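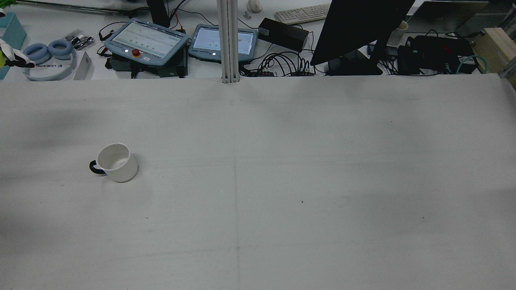 One reader wrote in after my last column to say that if I hate reunion tours so much I should stay home and let the rest of them sing along. Fair. Except I don't hate reunion tours. I hate what they charge for them, and I hate the phrase "one last time," and mostly I hate what happens to the songs.

So let me try this again, slower. Well, not slower, I have a deadline.

The column was on Van Loon. You know the band, or your older sister does. Two good albums, one great one, a fourth that sounds like it was mixed inside a sock. Split up. Swore never again. Now they're back with a summer run that starts in July, and the cheap seat, the one behind the lighting desk where you watch the show on a screen, is $143. Before fees. I wrote that this was too much. I got more mail on that sentence than on anything I've done in years, and most of it said a version of the same thing: nobody's forcing you to buy it.

True. No one forced me. I bought one anyway, for the warm-up show, the "intimate" one, in a room that holds 3,000. That's intimate now.

And they played well. I want that on record because people assumed I hadn't gone. The drummer is better than he was. The guitars were in tune, which I can't say for the old days. They did the whole of the second album front to back, then a short break, then hits, then the ballad with the phones up. Every note where I left it. The little cough before the last chorus of "Gestetti," the one that was an accident on the record and got left in? He does the cough. On purpose. On cue. People cheered the cough.

That's my problem right there, the cough.

When I first heard that band they couldn't play a song the same way twice, partly because they didn't rehearse and partly because they were bored easily. "Gestetti" was fast one night and a crawl the next. I have a bad tape where the bridge goes on for what feels like a week and the bass player plainly gives up. It's awful. I've listened to it more than the album. There was a verse in those early versions that never got recorded, something about a landlord and a bus pass, and I waited for it at the warm-up show like an idiot. Of course it didn't come. Half the room would of thought he'd forgotten the words.

Another letter: "People work hard and they want to hear the song they know. What's wrong with that?" Nothing's wrong with it. I want it too! I sang the second album front to back, loudly, next to a stranger who did not enjoy it. But wanting the song you know is one thing and wanting the file is another, and the tours have started selling the file. Click track in the ear, video on the back wall locked to the click track, confetti locked to the video. Once the confetti is on a timer nobody is going to stretch the bridge.

Compare Norkuner. Small comparison, unfair one, don't care. Norkuner never split because they were never big enough for anyone to notice if they did. They've kept going this whole time, van, rooms over bars, T-shirts in a suitcase. Same age as the Van Loon guys more or less. I saw them this spring, door price 26 dollars, and the singer started their one semi-famous song in the wrong key, stopped, swore, and decided he liked it there. So they did it in the wrong key. His voice cracked all over the high part. It was the best four minutes of music I've stood in front of all year, and I've seen them do that song maybe a dozen times and couldn't tell you which one was "correct."

Now the obvious answer is that you can't do that in an arena. I've heard this from sound people, from fans, from a guy at the merch table. The back rows need the screens, the screens need the timing, the timing needs the same set every night. OK. Then maybe a band like this shouldn't be in the arena. Play longer in smaller places. Do six nights in the 3,000 room and skip the hockey barn. I know the money is worse. I also know the money from one hockey barn would keep Norkuner in gas until they're all ninety, so forgive me for not crying.

Broteck, the promoter, put out a statement saying demand for the tour had been "unprecedented" and that prices reflect this. Sure. I'd just point out that on the morning I wrote this, the Broteck site still showed 1,147 seats open for the first arena date, and the price on them hadn't come down a nickel. Thats not demand. Someone in an office picked a number and is waiting to see if we blink.

And a few of you asked, not kindly, whether I'm just old. Yes. Next.

What I'd like, and it costs nothing: one loose song a night. Just one. Turn off the back wall, take the click out, let the bass player look worried. Tell the crowd or don't. Bring back the landlord verse or write a new one in the dressing room. If it falls apart, good, then the people there have something the people the night before didn't get, and they'll be telling it wrong to their friends for years. I'd pay the stupid price for that. I'd complain, but I'd pay it.

The other thing, smaller. Stop printing the set list in advance. Broteck's "premium" package has it on a card, with the encore. The encore! I was standing next to a woman who had the card out and was checking songs off with a pen, and when they skipped one (they were running late, curfew) she looked like she'd been shortchanged at the register. Can't blame her, she sort of had been. You sell people a list, they'll want the list.

I did go back and play the fourth album after all this, the sock one. Side two is better than I remembered. There's a false start on the third track they could of cut and didn't. No songs from it in the set, not one, and I guess I understand, it sold nothing. But if they ever do the sock album front to back in some room over a bar, somebody write me. I'll bring my own earplugs.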